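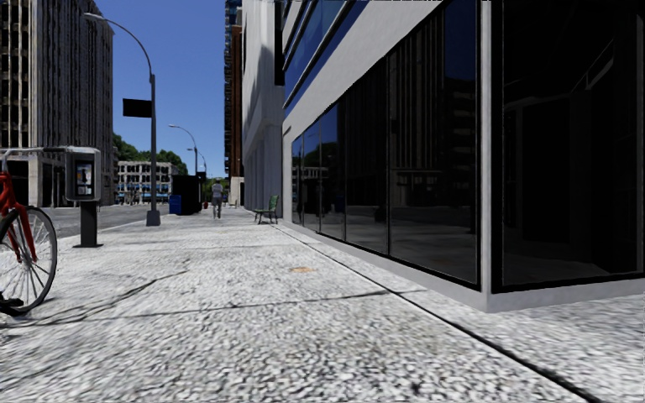 Search this blog Search Go

Walking off the desk job

August 10, 2023 – posted by the author of Plesturora

I started walking to work in December, which was a terrible month to pick. My boots leaked, it was dark both ways, and I got to my desk at Waltex with my hair stuck to my forehead. But I'd told everyone I was going to do it, so I kept going (I'm stubborn like that).

Eight months later I can't imagine taking the bus! The trip takes me 40 minutes if I behave and 50 if I stop for coffee at Barroso – and I nearly always stop for coffee at Barroso. They do a cinnamon roll the size of my face.
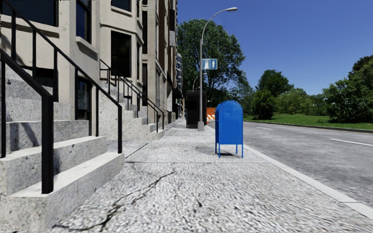
The shoes were my big mistake. I wore out two cheap pairs before spring and then finally spent real money on some Calance walkers, and my knees quit complaining within a week. I also quit carrying my laptop home every night, so my shoulders are a lot happier too.

I tried one of those step apps for a while and dropped it. It kept nagging me at bedtime that I was 800 steps short, and there I was, marching around the kitchen in my pajamas. No thank you. Now I just walk and listen to old radio mysteries, or call my sister.

I've saved 200 dollars on bus fare so far, most of it turned into cinnamon rolls. Next up is finding a rain jacket that doesn't make me sweat, so if you love yours, tell me what it is!

Contact | © 2023 Plesturora | Back to top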